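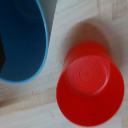 Brosier objected to the August edition of this guide on the ground that a comparison of grippers is worth little if the wrist camera is realigned between one gripper and the next. The objection has been accepted. Section 7 has been rewritten accordingly, and the camera is now set once, before the first gripper is tested, and left alone until the last result has been entered.

7. Comparing Parallel Grippers on One Arm

This section applies to the Virent and Plerkell grippers when either is mounted on the same arm and run from the same Radonjić controller. Operators should have completed the arm set-up and the emergency stop check before proceeding.

7.1 Before You Begin

1. Place the arm in its parked position and switch the controller to Hold.
2. Mount the wrist camera on its bracket. Tighten the bracket screws by hand, then with the supplied key.
3. Open the camera view on the controller. Confirm that the view is sharp at table height.
4. Record the camera exposure and focus values on the comparison sheet. Lock both values.
5. Mount the first gripper and run the open and close cycle with the work area clear.

Caution: Keep hands outside the marked area during the open and close cycle. The fingers close at full speed when the controller is first powered.

Note: If a bracket screw is loosened for any reason after step 4, results already taken with that gripper must be discarded.

7.2 Arranging the Table

Objects should be ordinary household items with different shapes, and the same items must be used for both grippers. At least one cup should be placed upside down. An inverted cup is wider at the table than at the top, and the fingers must be lowered to a different height than they would be for an upright one.

1. Set out the objects within reach of the arm.
2. Leave enough bare table between neighboring objects for one finger of the wider gripper.
3. Mark the position of each object with removable tape.
4. Save a still from the wrist camera and a still from the fixed camera under the same trial name.

Caution: Do not use glass or filled containers in any comparison trial.

7.3 Setting the Approach Height

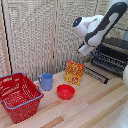

The approach height is the height at which the gripper waits, open and empty, before each descent. It is set once for the whole table and must suit the tallest object on it. The height is measured from the fingertips, as the two grippers differ in length and a value measured from the wrist will be wrong for one of them. Where a snack box is stood on end, as it is behind the red bowl, use the box to set the height, and check the path again over any rack standing at the back. A basket with a folding handle should have the handle laid down along the rim before the height is saved.

1. Move the arm in Slow mode until the fingertips are above the tallest object.
2. Lower the gripper until the gap shown on the controller is nearly 9 cm.
3. Press Save Height. The controller sounds one tone.
4. Move the arm across the whole table at this height, with the other hand resting on the stop button.
5. If any part of the arm comes close to an object, raise the height and repeat step 4.

7.4 Running the Trials

1. Select the object on the controller and press Start.
2. Allow the arm to finish the full pick and place cycle without assistance.
3. Enter the result as Held, Slipped, or Missed. Do not enter remarks in the result column.
4. Return the object to its tape marks.
5. Repeat until every object has seven results for the gripper under test.
6. Set the controller to Hold, change the gripper, and repeat from step 1 with the saved fingertip height.

Note: Shallow bowls are gripped at the rim. Enter Slipped if the bowl tilts far enough to touch the table during the lift.

Note: Do not adjust grip force between objects. A change of force is treated as a separate comparison and requires a new sheet.

7.5 Records

Completed sheets are to be stored with the matching stills. Where the two grippers give equal results for an object, enter Equal and proceed to the cycle times in Section 8.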